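4.3 Attaching the Arms and Back to the Pekby Two-Seat Sofa

Before you begin, check that the base from section 4.2 is upright and standing on all its feet. Two people are needed for steps 3 to 5. Keep the hardware bag marked B within reach.

1. Lay the left arm on a blanket with the metal brackets facing up. Remove the shipping tape from the brackets.

2. Start the bolts in the base by hand, two turns each. Do not tighten them yet.

3. Lift the arm and lower its brackets over the bolts until the arm drops into place. Repeat for the right arm.

4. Slide the back panel down between the arms. The Nustgate label goes toward the wall.

5. Hold the back panel straight and fasten it with the 5 mm hex key supplied.

6. Tighten all bolts, working from one side to the other. Stop when the washer sits flat.

CAUTION: Do not use a power driver. The threaded inserts can pull out of the frame.

CAUTION: Keep fingers clear of the brackets when lowering the arms.

Note: If a bolt will not start, loosen the ones on either side and try again. Models shipped from the Rullatton warehouse before September may have longer bolts in bag B. These fit the same inserts and need one extra washer.

7. Put the seat cushion in place and push it firmly against the back.

8. Sit on each side in turn. If the sofa rocks, adjust the feet as shown in section 4.1.

Maximum load is 800 lb, spread evenly. Check the bolts again after the first month of use, then once a year.

For missing hardware, write to Daniyal Bhutto in the parts department and include the number printed on the carton.

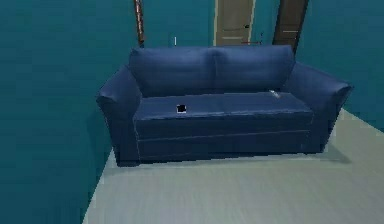
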